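Kitchen notes for market season, updated January 2020. Add your own at the bottom if you have a better way.

## Eggs, greens, and whatever else came home from the farm stand

Unwashed eggs keep on the counter a couple weeks. Washed ones go in the fridge, no exceptions. Don't wash the whole basket at once - just what you're about to crack. Warm water, never cold.

Greens: dunk in a full sink, swish, lift OUT. Don't pull the plug with the greens still in there or the grit lands right back on them. Twice for spinach. Three times for leeks if it rained that week. Spin, roll in a dish towel, towel goes in a bag with the top open.

Carrots and beets - tops off the minute you get in the door. Leave an inch on the beets or they bleed all over the pot. Tops are good in soup. Carrot tops are ok in soup.

Tomatoes stem side down on a plate. Not the fridge. If you've got more than you can eat, freeze them whole on a sheet pan and bag them later. Skins slip off under the tap.

## Goat milk soft cheese

Endang Sinaga's method, she sells at the Rerivik market and has been making it longer than I've been cooking.

1. Half gallon of milk, heavy pot, medium low. Stir the bottom.
2. Take it to 185. Off the heat.
3. Quarter cup lemon juice or white vinegar. Stir twice and leave it be for ten minutes.
4. Ladle into cloth, tie, hang an hour over the sink. Two hours if you want it to slice.
5. Salt after, not before.

Ultra-pasteurized milk is a waste of a afternoon. Won't curd right. Check the carton.

Save the whey. Bread, rice, or cook potatoes in it. Keeps 5 days or so in a jar.

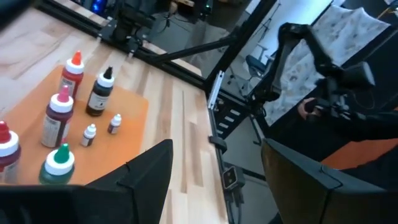
Cloth care, while I'm on it. Rinse in cold first, then hot. Hot first cooks the curd into the weave and you'll never get it out. Boil ten minutes with a spoon of baking soda, hang in the sun. No fabric softener ever.

## Jars and labels

Write on the lid with a grease pencil, wipes off with a little oil. Paper labels - stick them on with milk. Brush of milk on the back, press, done. Soaks off in a minute when the jar's empty.

Lids that smell like pickles: baking soda paste overnight, then outdoors for a day. If it still smells, it's the pickle lid now.

Rings come off before jars go on the shelf. A ring can hide a bad seal and it rusts on besides.

## Hauling to a market or supper

- Freeze water in milk jugs, better than bags of ice and you can drink it later
- Wet newspaper over the greens, lid cracked
- Eggs on the floor of the car, not the seat
- Small bills. More than you think
- Pie goes in a box with a damp dishcloth under it so it dosen't slide

To do: honey that's gone solid, and the right way to braid garlic. Will get to it in June when the garlic's up.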